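Priren desk-clearing set: read me first

Version 3, 1 September 2021
Kept by the stationery end of the Plisilcombe office

What this is

A set of recordings of two-armed robots picking up pens, pencils and binder clips from a table and putting them somewhere else. There are 2990 recordings, each one a single attempt. The arms were driven by hand, by people who were hired to do other things and who now have opinions about wrist angles.

The set goes with Priren, our attempt to automate the back room where returned conference kits are emptied, sorted and packed again. If you have been handed a tote bag with a pen in it at an event in the last few years, there is a fair chance we had that pen back by the Friday.

Why we made it

Sorting returned kits is dull work and the office has always shared it out by rota. The management view was that a robot would free people for more valuable tasks. The people asked which tasks. A list was promised in August and we look forward to it.

In the meantime the rota has not gone away. It has changed its heading. Where it used to say "sorting" it now says "arms", and a shift on the arms is 30 minutes before you swap, on account of shoulders. Several of us can now pick up a pencil at a distance with great skill, having previously done it up close with none.

What is in the folders

pens: black pens of more than one sort, with and without clickers, singly and in pairs. Pairs are harder than they sound. Two pens lying side by side count as one object to the gripper until it has closed on them, at which point they count as two again.

pencils: thin ones, mostly pastel. They roll.

clips: binder clips, with the handles up or folded flat. See the known problems.

mixed: all of the above on one table. This is the nearest thing to what comes out of a real kit, short of the mints.

notes: free text typed by whoever was driving. Kept as written, apart from one entry removed at the request of its author.
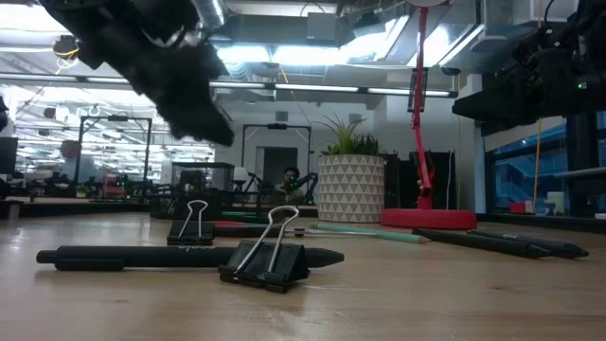
The mixed folder is the one to start with if you only want one. It is also where most of the failures are, and we have left those in. Each recording carries a result of done, part done or not done. The original form had only done and not done, and the people filling it in felt this was harsh on them.

How it was recorded

Objects were put out by hand before each attempt, in whatever arrangement the person fancied. We asked for variety. What we got was variety until mid-morning and then a row, so the first batch was thrown out and redone with arrangement cards drawn from a box.

The control software is Ureo, with our own settings file. The labels were checked in Virág, our in-house tool, which takes around 200 recordings a day to get through before the person checking starts to dislike pens.

The room was a working office throughout. Desks were in use, lights stayed on, and no one was asked to keep still in the background.

Known problems

Clips lying flat are under-represented. People put them down with the handles up when left to themselves, and the cards did not say otherwise until the third set was printed.

Dark pens are easy to lose against dark grippers in the wrist views. The people driving lost them as well.

Some drivers are left-handed and the set does not record which. If your model develops a preference, that may be where it came from.

Results marked part done were judged by the driver. Generosity varies, and goes up before lunch.

What it should not be used for

Please don't use it to measure the people. Time per attempt is in the files because the machines write it there, and it was agreed before the first recording that it would not turn up in anyone's review. Driver initials have been taken out for the same reason. Requests to put them back have been received and filed.

It is also a poor guide to staffing. The kits still have to be unzipped, the mints still have to be found, and both jobs are done by hand.

Changes since version 2

Arrangement cards added to the download.
Duplicate recordings removed from pencils.
"Gripper sulking" in the notes folder left alone after discussion.
Spelling of "stationery" corrected in the folder names. Scripts that relied on the old spelling will need changing.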